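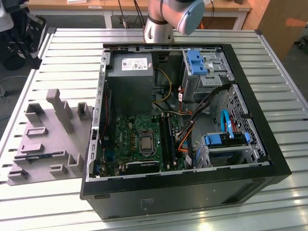
Marit Oduya-Lenz, contributing editor, home computing

3 October 2018

The tower case is the upright box that holds the working parts of a desktop computer. It's one of the great survivors of home electronics! Laptops, tablets and phones have all had their turn as the machine that would finish it off, and still it sits under desks from one end of the country to the other, humming away.

Early home computers mostly lay flat, with the monitor perched on top. Standing the box on its end freed up the desk and left more room inside for drives and expansion cards, and by the 1990s the upright shape was the usual one (beige, nearly always beige).

Layout

Most towers follow a shared pattern, and this is the lovely part, as it means pieces from different makers usually fit together. The motherboard is fixed to a metal tray along one side. The power supply is a metal box in a corner, at the top in older designs and often at the bottom in newer ones, and its label lists the voltages and currents it can deliver. At the back is a row of slots with thin metal covers, which come off when a graphics or sound card goes in. Many people find it easiest to lay the case on its side for this sort of work.

Sizes

Full towers, mid towers and mini towers differ mainly in height and in how many drives they hold. There is no firm line between them, and one maker's mid tower can be bigger than another's full.

Local makers

Small workshops have always had a place in this story. Trirnwood built its Huaranga case in a single run of 2180, with a folded steel chassis and a side panel held on by 3 thumbscrews, and collectors still light up at the mention of it. The smaller Plillel followed in March of the next year, in a run of 377. It had a carrying handle, a marvellous idea on a box that heavy.

Care

Dust is the main enemy. Switch off, unplug, take the side off and clear the fans and filters with short bursts of air, holding the blades still as you go.

Comments (3)

emine58: Still running my Huaranga as a file server. Weighs a tonne, colour has gone a bit yellow, love it.

slotcover: Mine came with four thumbscrews. Was there a second version?

quietfan: Could you add a bit on cable routing behind the tray?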